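4.3 Arbeitsplatte ölen und Schreibtisch einrichten

Die Platte des Schreibtischs Divwood wird ab Werk nur grundiert ausgeliefert. Ölen Sie sie vor dem ersten Gebrauch mit dem Hartöl von Thaler.

Vorsicht: Ölgetränkte Lappen können sich selbst entzünden. Lappen nach Gebrauch ausgebreitet im Freien trocknen lassen oder in Wasser legen.

1. Platte mit Schleifpapier der Körnung 400 in Faserrichtung leicht anschleifen. Staub absaugen.

2. Öl gut aufrühren und mit einem fusselfreien Tuch dünn auftragen. Für eine Platte reichen 200 ml.

3. Öl 30 Minuten einziehen lassen. Überstand vollständig abnehmen, sonst bleibt die Fläche klebrig.

4. Über Nacht trocknen lassen, dann die Schritte 2 und 3 einmal wiederholen. Kanten und Kabeldurchlass nicht vergessen.

Hinweis: In der ersten Woche keine nassen Gläser abstellen und keine Gummifüße direkt auf das Holz setzen.

5. Unterlage auflegen. Helle Bögen lassen sich mit Radiergummi und feuchtem Tuch reinigen. Die hintere Kante der Platte kann frei bleiben.

6. Stifte und Becher erst auf den Tisch stellen, wenn die Oberfläche nicht mehr nach Öl riecht. 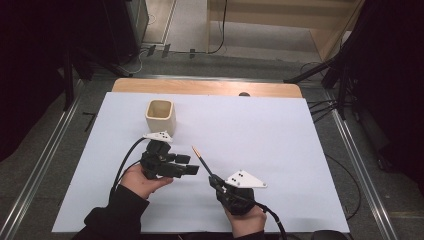
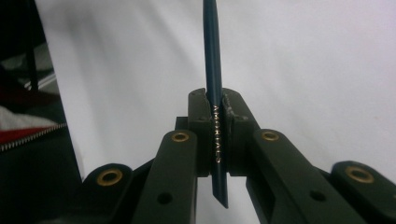
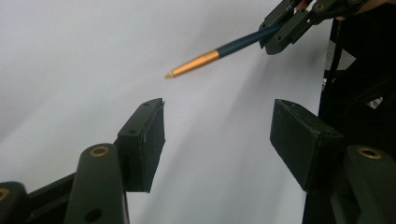 4.4 Höhenverstellung anlernen

Netzstecker einstecken. Taste AB gedrückt halten, bis das Gestell ganz unten steht und die Anzeige zweimal blinkt. Während der Fahrt nicht unter die Platte greifen.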